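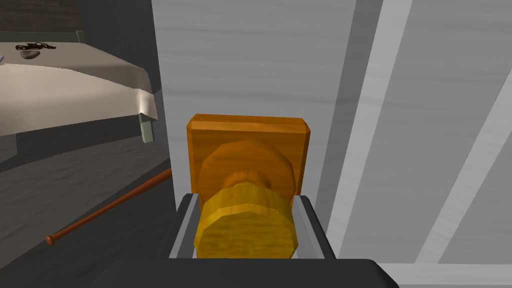
Simulator view from the gripper, closing in on the door knob. The bedroom is on the left.

Open Day at the Berkberg Robotics Lab: Your Questions

February 2024

Thank you for all the emails! We had 146 sign-ups for the open day, far more than we planned for, so here are the things people keep asking. If yours isn't on the page, write to Vimala Kartha at the lab office and she'll get back to you.

What will we get to see?

The door task, mostly. We've been working on it all winter and we're very fond of it. A simulated robot goes up to a bedroom door, takes hold of the knob, and turns it. You'll watch it on the big screen in the main room, with the view from the gripper on one side and a view of the whole simulated house on the other. After that you can try driving the gripper yourself.

Why a door knob?

Because doors are everywhere and knobs are hard. A lever handle you can push down with almost anything. A knob you have to center on, grip evenly, and twist without slipping off, and then you have to pull or push while you're still holding it. The knob in our picture has a wide faceted cap with a narrower neck behind it, so there's a real choice about how far forward to bring the fingers before you close them. We could talk about this for an hour (and if you come to the late session, we probably will).

Is it a real robot?

The door demo runs entirely in simulation. The house, the door, and the gripper are all computer models. We do have an arm in the building, nicknamed Krishnan after the street the lab used to be on, and you can look at it through the glass in the workshop. It will be switched off that day.

Isn't simulation kind of cheating?

We get this one a lot, and it's a fair question! A simulator leaves things out. Friction is the big one for us – a simulated grip can hold where a real one would slide. But we can run the same door over and over with a slightly different approach each time, and no one has to stand there resetting it. We'll show you some failed attempts too. They're a lot of fun to watch, and you learn more from them.

Why is there a baseball bat on the bedroom floor?

Several people spotted it in the picture, well done. The rooms get furnished with everyday things, and that one got a bat. There's also a bowl on the bed with some kind of cord or straps on top of it. The door task doesn't use either of them, but a robot that only works in bare rooms isn't much help to anyone, so we like having stuff lying about.

How long does the visit take?

Each session is roughly 2 hours. The first part is a short talk and the live demo, then there's a break with coffee and juice, then hands-on time. You're welcome to leave at the break if you have small kids who are done.

Can children take part?

Yes please! Kids are often better at the driving than we are. There are two driving stations, and one has a lower table. Children under ten need an adult with them. The controls are a pair of joysticks and one button that closes the fingers, and most people have the hang of it in a few minutes.

Do I need to know any programming?

No. The talk is in plain language. If you do program, ask to see the task scripts during the hands-on part. Vimala wrote most of them and loves being asked.

What's Rurnirach?

It's the name of our control software. You'll see it in the corner of the screens. It came from a typo in an early file name and it stuck.

Where do we go in?

Use the side entrance on the Bellham parking lot side. The front doors stay locked on open days. There's a ramp, and the main room and restrooms are all on the ground floor.

Can I take pictures?

Of the screens and the demo, as many as you like. Please ask other visitors before you take pictures of them or their kids.

I couldn't get a spot. Will you do it again?

We'd love to. Send us your email address and we'll put you on the list for the next one – we're hoping to have the robot go through the doorway by then, and we're already arguing over which room it should visit first.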